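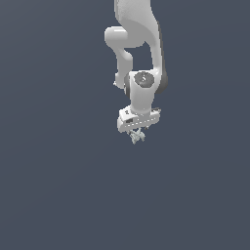

How to Make Soft Potato Rolls

October 28, 2019

I have been making these rolls since our first fall in Trirville, when I had a big pot of leftover mashed potatoes and no plan for them at all. The potato keeps the crumb soft for days, longer than you'd think, and the dough is forgiving enough that I happily hand it to people who say they can't bake. If you've got a free afternoon and a mixing bowl, you're most of the way there!

What you'll need

4 cups bread flour, plus a little for the counter
1 cup plain mashed potato, cooled
3/4 cup whole milk, just warm
1 large egg
4 tablespoons soft butter, plus more for the pan
3 tablespoons sugar
2 teaspoons instant yeast
1 1/2 teaspoons salt

Plain potato really does mean plain here. If yours already has butter and salt in it from last night's supper, go ahead and use it, but cut the salt in the recipe down to 1 teaspoon. I like a floury potato, boiled in its skin, peeled and pushed through a ricer while it's still hot. A fork works too, you'll just have a few little lumps, and those mostly disappear in the kneading.

Mixing and kneading

Stir the milk, egg, sugar and potato together in your biggest bowl until it looks like thin pancake batter with a few freckles. Add the flour, yeast and salt and mix with a wooden spoon until there's no dry flour left at the bottom. It will look like a mess. Cover it with a towel and leave it alone for ten minutes (I wash up while I wait, or at least I mean to).

Now work in the butter a tablespoon at a time and knead for ten minutes by hand, or 6 minutes in a mixer on low. Potato dough stays tacky, and the temptation is to keep throwing flour at it. Try to resist, and wet your hands a little if it's really clinging. You want it smooth and stretchy and still slightly sticky to the touch.

The first rise

Put the dough in a buttered bowl, cover it, and let it rise for 90 minutes somewhere out of the draft. My kitchen gets chilly from September on, so I use the oven with only the light switched on. It should be puffy and close to doubled. If it isn't, give it another half hour and don't fret.

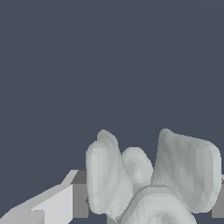 Shaping

Turn the dough out and press it down gently with your palms. Cut it into twelve pieces. I weigh mine, though for years I did it by eye and the family ate the big ones first.

Tuck the edges of each piece underneath, pinch them together, and set the piece seam down on a bare patch of counter. Cup your hand over it and move it in small circles, with the side of your hand dragging lightly against the counter. You'll feel it tighten up into a ball. Too much flour on the counter and it will only skid around, so brush some away if that happens.

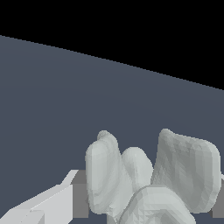 Four pale, rounded shapes grouped close together.

Set the balls in a buttered 9 by 13 inch pan, in rows of three, with a small gap between them. Cover and let them rise again until they're touching and a gentle poke leaves a dent that fills in slowly. Mine took 47 minutes last time, which is fairly typical in a cool house.

Baking

Heat the oven to 375 degrees while the rolls finish rising. Brush the tops with milk and bake on the middle rack for 26 minutes, until they're a deep golden brown. If the tops are getting dark early, lay a sheet of foil over them.

Brush with melted butter the minute they come out, and let them sit in the pan for ten minutes before you pull them apart.

Keeping and freezing

They'll keep three days in a bread bag on the counter. For the freezer, cool them completely, wrap well, and warm them from frozen at 300 degrees, covered with foil, for fifteen minutes or so.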